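The grout was supposed to be gray. I want that written down somewhere, so I'm writing it down.

I had taken the tile job at the old creamery in Nundby because Morrison turned it down, and Morrison never turns anything down, so that should've told me something. The owner wanted the whole milk room done over in red quarry tile, 2,000 square feet of it, with a slope to the drain you could feel in your ankles. I said sure. I said sure to everything that spring (my truck needed a transmission, and so did I, more or less).

The first two weeks went fine. I ground down the old slab, patched the bad corner and set tile from the back wall out, kneeling on the good pads and singing along to whatever the radio picked up from Wadville. It was mostly polka. You'd be surprised how fast you can butter a tile to polka!

Then the grout came, sixty bags of it, and I mixed the first batch before coffee, and it dried pink. Kind of a salmon. I sat down on an upside-down bucket and looked at it for a good long while, hoping it would turn into something else as the light moved around. It got pinker.

I called the supplier in Hunlow. The man there said the color on the bag was the color in the bag. I read him the bag. He asked me to read it again, slower, and then he put me on hold, and I listened to a piano until my phone died.

So I did what I always do, I went looking for Beathag. She was in the workroom across the yard, eating crackers out of her coat pocket, and I told her the whole thing standing up – the bags, the piano, the drain, all of it.

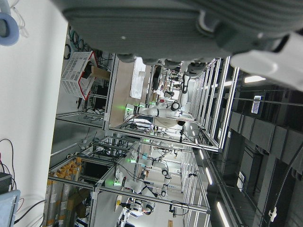

Beathag Imrie wanted to know how much I'd already put down, and whether it was the acid-proof kind, and when I said a strip by the door and yes, she said then leave it alone. Pink would hold up to whey as well as gray would. The owner had only ever asked her one thing about that floor, and it was if a person would slip on it.

"And what'd you tell him?" I said.

"I told him to ask you."

I went back over and mixed another bag. It had started to rain, and the radio was still going, and I did the stretch along the drain before supper.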